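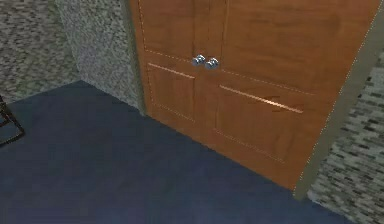 # Splitting simulated household episodes: by episode, by room, or by object?

**Nadja Hauser**

I am collecting demonstrations in Nanmont for a policy that does two tasks: opening and closing doors, and picking up small items and putting them on a counter. All episodes are teleoperated and logged with RGB, joint state, base pose and simulator object state. The current total is 2,433 episodes, of which 1,186 are door episodes.

I have been splitting train and validation at random by episode. Validation success is close to training success, and both drop sharply when I load a layout the policy has not seen. The floors, wall textures and door models repeat a lot between layouts, so I suspect leakage.

Specifically:

- Should the split be by layout, by object instance, or both?
- Many door episodes start with the arm out of view. Should I trim until the gripper enters the image?
- Door state is labeled open/closed from a hinge angle threshold of 45 degrees. Is that acceptable?

Horgan export, one JSON record per episode, no depth.

---

**Leopold Moser**

Split by layout first, then check object overlap inside the split. A random split by episode puts the same door, under the same light and next to the same wall, on both sides. The policy can then identify the layout from texture alone and replay the base trajectory that goes with it.

For the pick-and-place half, layout is not enough. Counter clutter is usually drawn from a small asset pool, so a held-out kitchen may contain only familiar objects. Hold out some instances as well and report the two numbers separately.

Also watch duplicates of the target class:

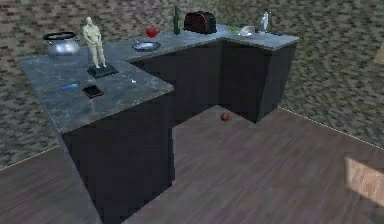

*One apple on the floor, one at the back of the counter. An instruction that says only "apple" is ambiguous.*

If the instruction string is generated from the class name, log the target instance ID with it and either add a location phrase ("the apple on the floor") or filter the record. I would keep them and add the phrase. Filtering removes the cases where language has to do any work.

On trimming: don't. The approach is part of the demonstration. If you cut to the first image with the gripper in it, the policy never learns what to do with a view of a closed door and no arm, and that is the state it starts from at test time. Trim idle time at the start, using joint and base velocity, and leave the rest.

The single threshold is the weakest part. A door at 44 degrees and a door at 46 get opposite labels and look the same. Store the raw angle. Derive the label afterward, per leaf. With double doors you need one value for each leaf; a single boolean cannot say that only the left one is open.

You should also store the viewpoint relative to the hinge. An open leaf seen obliquely takes up a very different part of the image from the same leaf seen head-on, and glazed doors add pane highlights that solid panels don't have. I keep separate counts for paneled and glazed doors and stop recording a type when its count is well ahead.
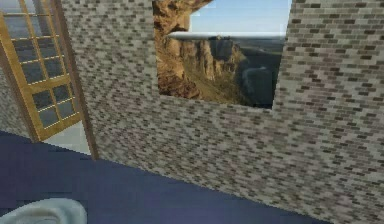

### Two additions

**Asnakech Gebru**

Agree on layout splits. We hold out six layouts and never record training data in them, not even for debugging. Put the layout ID in the record at recording time. We tried recovering it later from base pose and had to discard part of a batch.

Views through windows leak too. If a layout always has the same backdrop, it works as a layout label. Randomize the backdrop per episode if your build allows it.

---

**Pirmin Zwahlen**

random split is fine if you have enough data, just record more

---

**Nadja Hauser**

Re-split by layout. Validation is now well below training, so the leakage was real. I am exporting raw hinge angle per leaf and will redo the instruction strings before the next batch in March. The backdrop setting is global in my version, so that one has to wait.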